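Disholm votes for seven grippers, and a cupboard to put them in

August 26, 2024

The Disholm research co-operative has approved money for seven hand-held grippers, ending a budget discussion that began in November and outlived two spreadsheets and one kettle.

The original request, from the co-op's handling lab, was for a single robot arm from Clinar. The quote ran to three pages, the last of which dealt with the floor. Disholm's floor, which dates from the building's years as a carpet showroom, was judged unsuitable, and the cost of making it suitable was judged hilarious.

What passed instead is the cheap end of automation: tools a person holds and works by hand, recording as they go, with the arm put off until next year's budget or the one after. 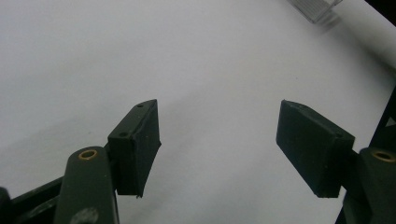

Spare parts took up most of the meeting. Cilley, the workshop that will build the grippers, wanted fingers ordered in bulk up front, and the finance side wanted to see something break first. The lab argued that the pads take all the knocks, and that a part with two small holes in its top face ought to be easy enough to replace without sending the whole tool back. The brass eyelets in the posts got their own line in the quote, at a price per bag of 100, and were approved without debate. They were the only item all evening that came in under the estimate.

A competing bid from Dumitrescu offered a lease, with servicing included and a colour brochure. It lost on the servicing, which turned out to include travel to Disholm but nothing on arrival.

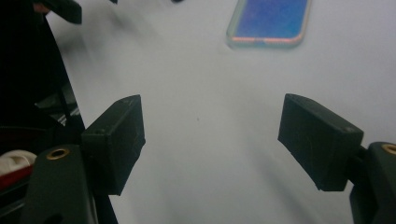
Storage was the other sticking point. The approved sum covers a lockable cupboard, nearly as dear as one of the grippers, to stand in Room 301. The lab had asked for shelves. The co-op's insurer prefers a door, and the insurer generally gets what it prefers.

Nothing was set aside for things to pick up. The lab has been told to keep using whatever it already has, and to submit receipts if it must buy more.

Cilley expects to deliver the first three grippers in November and the rest once the invoice for those is paid. The Clinar quote remains on file. It has expired, but the co-op has asked for a new one, along with a separate price for the floor.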